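Re: [tumgate-owners] Second gear, again (and is the Pleretti box worth it?)

12 replies | 3 shares

On the subject of the second gear crunch, someone wrote:

> Mine has done it from cold since I bought it. Garage says the
> synchro is on its way out and wants 2466 to fit a Pleretti
> exchange box, plus clutch "while we're in there". The car is
> barely worth that. Has anyone lived with it, or should I cut
> my losses and get something with a warranty and no character?

Please don't do either of those things yet. I have owned two Tumgates, which ought to disqualify me from giving advice on money, but gearboxes I do know a bit about, mostly from having paid other people to take them out.

First question: what oil is in it? The handbook gives one grade, the supplement that came with the later cars gives another, and the sticker under the bonnet gives a third, presumably so that everyone gets a turn at being right. Mine had been filled by a previous owner with something that had the flow characteristics of fudge. Second gear was a negotiation every morning until I reached the bypass. I drained it, put in the thinner stuff from the supplement, and the crunch went from every change to one change, namely the first. It has stayed like that for three winters. The oil cost less than the garage would charge you to look at the car and suck its teeth.

Undo the filler plug before the drain plug. I know everybody says that. Everybody says it because we have all stood in front of an empty gearbox with a rounded-off filler plug.
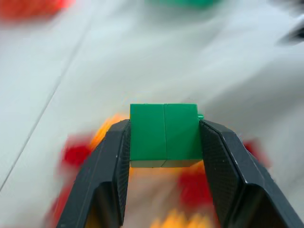
Green block, held by its sides.

If the oil makes no difference, look at the linkage. There are two little plastic bushes where the lever meets the rod and they wear oval, so you think you're asking for second and the box hears something closer to "surprise me". A pair from Hokton is 10 pounds with postage, and you can change them from underneath in an afternoon, or in 20 minutes if you believe the instructions. Grease the pin while you're there. The old bushes come out in pieces and one of the pieces will go down your sleeve.

Only after all that would I start blaming the synchro. Even then, a worn synchro on second is a nuisance and no worse, provided you are patient with it. Pause in neutral, count one, carry on. I drove my first Tumgate that way for years and passengers just assumed I was thinking about something.

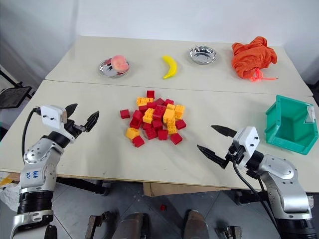

As for the Pleretti box, I had one in the first car and have mixed feelings. The change itself was lovely, far better than anything the factory managed. But the final drive is shorter, so at motorway speeds it sounded as if the engine was trying to get out and walk, and it used more petrol than I admitted to at home. If you only do lanes and shopping you may not mind. If you commute, ask them in writing which ratio you're getting, as the chap on the phone told me one thing and the box told me another.

The other option is a rebuild of your own unit. Seyoum quoted me 415 for bearings, seals and a second gear synchro, with me taking the box out and delivering it. That was in February and they may have come to their senses by now. You would have to borrow an engine crane and lose the use of your driveway, but it does leave you with the ratios the car was born with – and quite a lot of change from your garage's figure.

The clutch is a fair point, I'm afraid. If the box does come out, do the clutch. I didn't, the first time, and it lasted around six weeks out of spite.

Let us know what colour the oil is when it comes out. Brown is fine. Glittery is less fine. If there are lumps, ring Seyoum.

Cheers
(blue estate, the one with the odd wing mirror)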